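Ticket 1000-35: Etikettendrucker druckt nach Standby leere Etiketten
Status: gelöst, Beobachtung läuft
Priorität: mittel
Gemeldet von: Elsa Suominen, Standort Toom
Bearbeiter: Wayne Sutherland
Eröffnet: 1. Juni 2025

Fehlerbild
Der Thermodrucker Vemik am Packplatz 2 gibt nach längerem Standby leere Etiketten aus. Der Vorschub läuft, die Status-LED bleibt grün, in der Warteschlange steht der Auftrag als abgeschlossen. Nach Aus- und Einschalten druckt das Gerät wieder normal. Packplatz 1 mit gleichem Modell ist nicht betroffen.

Umgebung
Drucker über USB am Arbeitsplatzrechner, Druckaufträge aus der Lagerverwaltung Olico, Dienst im Modus Direktdruck. Etikettenmaterial Thermodirekt, ohne Farbband. Standby-Zeit laut Konfigurationsausdruck: 10 Minuten.

Prüfung 1 - Material
Rolle gegen die von Packplatz 1 getauscht. Fehler bleibt an Packplatz 2. Wickelrichtung korrekt, Kratzprobe positiv. Material ausgeschlossen.

Prüfung 2 - Druckkopf
Druckkopf mit Isopropanol gereinigt, Selbsttest ohne Ausfälle. Anpressdruck beidseitig gleich. Nach Standby ist auch der Selbsttest am Gerät leer. Treiber und Olico scheiden damit als alleinige Ursache aus.
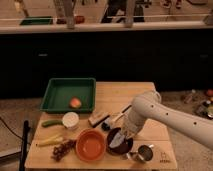 Prüfung 3 - Energieverwaltung
USB-Energiesparmodus am Rechner deaktiviert, keine Änderung. Netzteile zwischen den Plätzen getauscht, ebenfalls keine Änderung. Der Fehler bleibt beim Gerät.

Prüfung 4 - Konfiguration
Konfigurationsausdrucke beider Drucker verglichen. Zwei Abweichungen:
Schwärzung: Platz 1 Standardwert, Platz 2 Standardwert plus 2
Betriebsart nach Standby: Platz 1 Thermodirekt, Platz 2 Thermotransfer

Die zweite Abweichung erklärt das Verhalten. Beim Einschalten lädt das Gerät die gespeicherte Voreinstellung (Thermodirekt), beim Aufwachen dagegen den Wert aus dem Standby-Profil. In der Betriebsart Thermotransfer erwartet die Firmware ein Farbband und steuert den Kopf ohne erkanntes Band nicht an. Eine Fehlermeldung wird dabei nicht ausgegeben.

Maßnahme
Standby-Profil über das Konfigurationswerkzeug Rirnness auf Thermodirekt gesetzt, Schwärzung auf Standardwert zurückgestellt, Einstellungen dauerhaft gespeichert. Drei Standby-Zyklen durchlaufen, alle Testetiketten lesbar.

Rückmeldung E. Suominen
Seit der Umstellung keine leeren Etiketten mehr. Frage: Wurde das Profil beim letzten Firmware-Update überschrieben?

Antwort W. Sutherland
Möglich, aber nicht belegt. Das Update vom Oktober lief nur an Platz 2, ein Ausdruck von vorher liegt nicht vor. Künftig vor jedem Update Konfiguration exportieren und am Ticket ablegen.

Offen
Anfrage beim Hersteller wegen fehlender Fehlermeldung gestellt, Antwort steht aus.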